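Progress report to the equipment fund
Workshop automation planning, Tosville site
2/14/20

This report covers the planning grant for a mobile two-armed robot at the Tosville site. The grant was given to help us decide whether to buy, what to buy, and in what order to spend. We have made progress on the last two questions. On the first, we are less sure than we were when we applied.

Where the money stands

The planning budget has been spent mostly on staff time and on the simulation license from Zolteo. The license cost $3,000 for the period and covers one workstation. We had hoped to share it between two desks, but the terms do not allow this, and the second seat was priced the same as the first. We did not buy it.

No deposit has been paid on any hardware. Alarcón offered to hold the current price on their two-armed unit if we placed an order before the end of the planning period. We declined. The hold would have locked in the base unit only, and the grippers, the spare batteries, the charging dock and the service contract would all have stayed open to repricing. In our view that is where most of the cost sits. The quote we were first shown left out shipping and left out the dock.

What we asked of the simulation

Zolteo's sales material says that a buyer can settle layout and tooling questions before any equipment arrives. We set out to test that claim with a narrow set of tasks: reaching for drawers, taking hold of handles and levers, and moving between a desk and a table in a furnished room. These are ordinary jobs, and any machine we buy would have to do them every day without someone standing next to it.

The model room was not built to match ours. The furniture and wall finishes come from the vendor's stock library, and our measurements were not loaded. We asked for this to be done as part of the license and were told it is a separate service. The quote for that service was $1,000 per room, with changes billed later. We have not taken it up, and the fund should know that every result so far comes from a generic room.

Simulated room, from the robot's head height and then close in at a gripper.
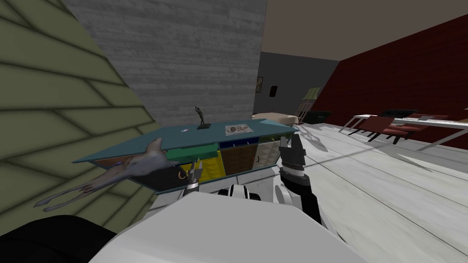
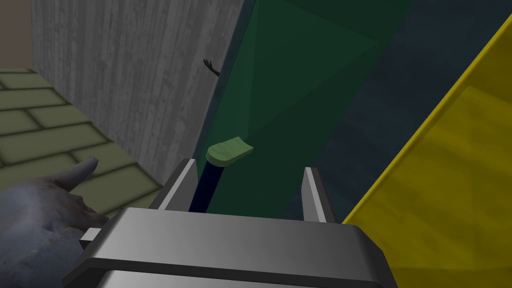
Findings on reach and grip

The simulation is useful for reach. We could tell early on that a machine of this size needs more floor in front of a set of drawers than we had allowed. If we go ahead, one bench at Tosville will have to move, and the cost of moving it was not in the original application. We are getting a price from our own building crew first.

It is much less useful for grip. A two-fingered gripper that closes well on a modeled handle may or may not close well on a real one. The software lets the user set the friction, and the default setting is generous. When we lowered it, results got worse quickly, and we could not find out from the vendor which value we should trust. We asked Zolteo twice for the source of the default. The reply each time was a link to the user guide, which does not give it.

We also found objects in the model that did not rest where they should. Some of this is cosmetic. Some of it affects whether a trial counts as a success, and we have thrown out any run where we had doubts. We would caution against accepting success rates from any vendor unless the runs that were dropped are listed too.

Comparison of suppliers

Two suppliers remain. Alarcón sells the robot as a complete unit with its own grippers. Grarkov sells the arms and grippers separately and expects the buyer to supply the base. Grarkov is cheaper on paper. We have not been able to show that it is cheaper in practice, as their price leaves out assembly, the safety review and the mount. Their delivery time was given to us as 8 weeks, and a written version of that promise has not arrived.

Alarcón's delivery date is firmer, but their service contract worries us. It renews by itself each September, and the yearly increase has no upper limit. We have asked for a limit to be written in. They say that this is unusual. We will not recommend signing without it.

Both suppliers offered to send us their own test figures. We have read them. Neither set says how many attempts were made, who reset the objects between attempts, or how long a reset took. Labor for resets was the item we most badly underestimated in our own plan, and we would like to see it treated as a running cost from the start.

What has slipped

The noise and floor loading check has not been done. It was meant to come before the supplier comparison, and it should have. The person-hours went to the simulation work, which took longer to set up than planned. We will do the check next, before any further software trials.

The staff training estimate is also late. Both suppliers describe their training as included, but in each case this means one visit and a set of videos. We plan to budget for more than that.

Requests to the fund

We ask that the equipment portion of the grant be left unreleased for now. We would like to use what remains of the planning money on a short loan of a physical gripper, from either supplier, and run 100 grasp attempts on our own drawers. Every attempt would be logged, including the failed ones and the ones we could not judge. Grarkov has said a loan is possible if we pay the insurance. Alarcón has not answered.

We do not plan to renew the Zolteo license at its current price. If the fund has other grantees using the same software, we would be glad to know what friction settings they use and whether they have checked them against real hardware. We could then compare notes before the loan begins and avoid paying to learn the same thing twice.

A revised budget, with the bench move, the dock, shipping and reset labor shown as separate lines, will follow once the floor check is complete.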